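Keeping a Tiled Floor Clean Around Dining Furniture
Student project report by Evangelia Kalogeropoulos

3. Method

The floor in the dining area is cream-white polished tile with narrow grout lines. I chose it because scuffs and crumbs show up easily on a pale surface, and because the furniture gets moved every day.

I marked out 21 tiles for the project. Some were under the wooden table, some were beside the chairs, and the rest were in the open part of the room as a comparison. Each tile was swept first and then mopped with warm water and a capful of Plodano floor cleaner. The chairs went back to the same spots afterwards.

I checked the tiles at 7 in the morning, before breakfast, with the blinds up. Low light across the floor made marks easier to find, but glare was a problem on the polished surface – I had to look at some tiles from two sides before writing anything down.

4. Results

Over six weeks I recorded 1,071 marks. Most were next to chair legs. The open tiles had fewer marks, and these were mainly dried water spots from mopping. Grout lines near the table went grey faster than the others and needed a brush.

In the fourth week I put felt pads from Nidik on the chair legs. The scuffs dropped straight away, but the pads collected hair and grit and had to be picked clean. Two came off and I glued them back on.

5. Problems

My marks were all counted the same, so a small crumb and a long scuff each scored one. A size rating would have been fairer. I also missed four mornings in March.

If I did this again I would test rubber caps as well as felt, and keep the colour of the mop water as a second record. I would also start with the table, as its legs are harder to clean around than the chairs. 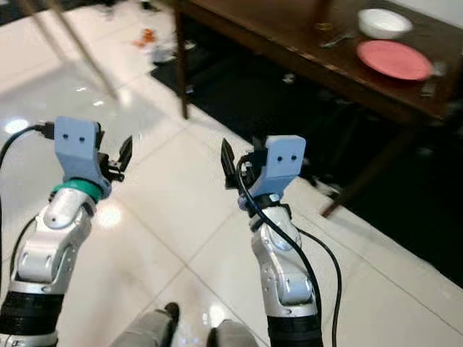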